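Vamulano publishes results on robot picking from crowded baskets

Ultley, May 20, 2022

Vamulano has released the results of a study into how a robot arm should choose its next grasp when objects are packed closely together and cloth lies over some of them. The method, named Kvaran, was tested over 2,956 grasp attempts at the company's laboratory in Ultley. It cleared the target object in 81 per cent of attempts. The baseline method, run on the same arm with the same gripper, reached 39 per cent.

Most published work on picking from containers uses rigid parts, often many copies of one part. Household goods are harder to handle. Cloth has no fixed shape, soft toys give way under the fingers, and clear plastic returns poor depth readings. A grasp planned on one object will often catch a second one, and pulling at a covered object can drag the cover along with it.

The study used a wire-mesh basket filled with a mixture of toys, cans, balls, rope toys and two pieces of cloth. The arm carries a two-fingered gripper and works from above. 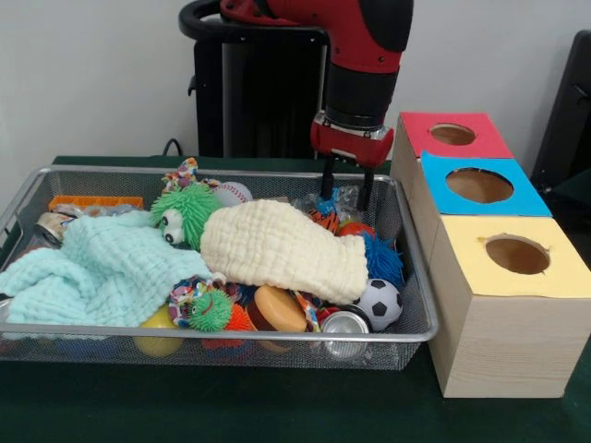 The gripper at the right-hand side of the test basket, with the three box targets alongside.

How the method works

Kvaran does not try to name every object in the basket. It divides the visible surface into patches and gives each patch two scores. The first is an estimate of how likely the fingers are to close on the patch and hold it. The second is an estimate of how much of the remaining surface would move if the patch were lifted. A patch that scores well on the first and low on the second is tried before any other.

Cloth is treated as a separate case. Where a patch is judged to be fabric, the planner looks for a raised fold and places the fingers across it. If no fold is tall enough, the patch is left until other objects have been taken out.

The scoring model was trained on earlier grasps recorded on the same type of arm. Recording began in January. A further 400 grasps were set aside before training and used only to choose the score thresholds. None of these is included in the reported figures.

"The second score made more difference than we had planned for," said Fathima Begum, who led the study at Vamulano. "Our baseline picks whatever looks easiest to hold. In a full basket that is often the thing lying across everything else, and lifting it changes the whole arrangement."

Thin and transparent items

Clear plastic was scored separately in the analysis. Depth data for such items is incomplete, so the planner relies on colour images and lowers the fingers at a reduced speed until contact is detected. An attempt is recorded as a success only if the item is still held when the arm reaches its transfer height. 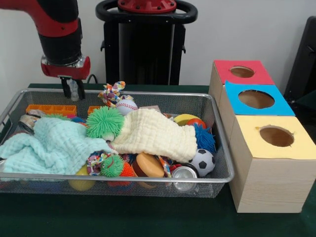
Limits of the study

All reported attempts were made with one design of gripper and one size of basket. The lighting was fixed. The results should not be read as a measure of performance in a warehouse or a home, where the contents and the position of the container would vary more widely.

The most common cause of failure was a double grasp, in which the fingers closed on the target and a neighbouring object together. Slipping from round objects was the next most common. Planning time was not optimised and is reported in the paper for reference only.

Placement was outside the scope of the study. The boxes beside the basket, which have round openings in their tops, belong to a sorting task that will be reported separately.

Availability

The paper, the object list and the grasp records can be requested from the Vamulano press office. The planner code will be released under the project name Berkunetti once the documentation has been completed.

About Vamulano

Vamulano develops planning software for robot arms used in handling and sorting work. The company is based in Ultley.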